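Wiping the bench is harder than it looks
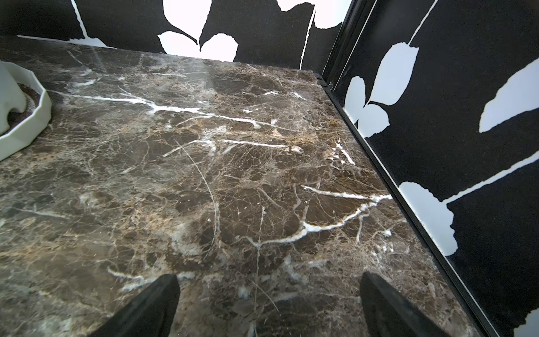

Open fingers over dark, white-veined marble, with a pale green dish in the corner.

Pin-yu Au has watched a lot of robots clean a lot of kitchens, mostly in videos that stop before the kitchen is clean. She tests household machines for Utero, and when I ask whether one could do my dishes by January she laughs for longer than I'd like.

"It could do one dish," she says. "Which dish is up to it."

Her current job is called Bokovetti, a set of 20 chores that any flatmate could manage half asleep. Clear a mug. Wipe a bench. Empty something gritty into the bin without wearing it. The arm has had 354 goes at the bench so far and she won't give me a success rate.

"People quote those as if they mean something. You move the lamp and you've got a different number."

Stone is a favourite test of hers. Busy veining, she says, gives a camera plenty to look at and very little that matters. "You and I know a white streak in marble isn't a spill. We don't even think about it. I want to see a machine not think about it."

I put it to her that the sales people seem cheerful enough. One brochure I was sent promised a tidy kitchen in seven minutes. Au wants to know whose kitchen, and who put everything in reach beforehand.

"Ask how many people were standing behind the camera. We've had five at times. Five grown adults, one mug."

She does think the grasping has improved, and she's fairly relaxed about hard, dry things with a decent edge. Wet cloths still make her swear. So do bin liners.

Would she have one at home? She already has a dishwasher, she says, and it cost less than the arm's left finger.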